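Towels, quick notes
Bultside Home Tips, 1/10/20

Stiff towels first. Usually too much detergent. Half what the cap says, warm water, no softener at all, it coats the loops. Cup of white vinegar in the rinse every 6 washes or so.

Shake each one hard before it goes in the dryer. Two good snaps. Take them out while the hems are still a tiny bit damp, hems always dry last anyway.

Dark colors on their own for the first few washes. Purple and red are the worst, I did a whole load of pillowcases pink in November. Cold water untill the rinse runs clear.

Pulled loop? Snip it. Dont tug.
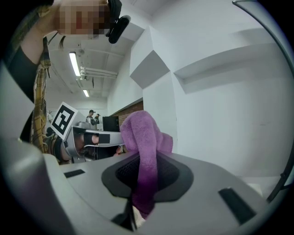

2 min read

Folding terry: hold it up by the middle, let both sides hang, smooth down with your free hand. Thirds the long way, then half, then half again. Fold facing out on the shelf. Bath towels left, hand towels right, clean ones go to the bottom of the pile so they all get used. Old ones get cut up for the car.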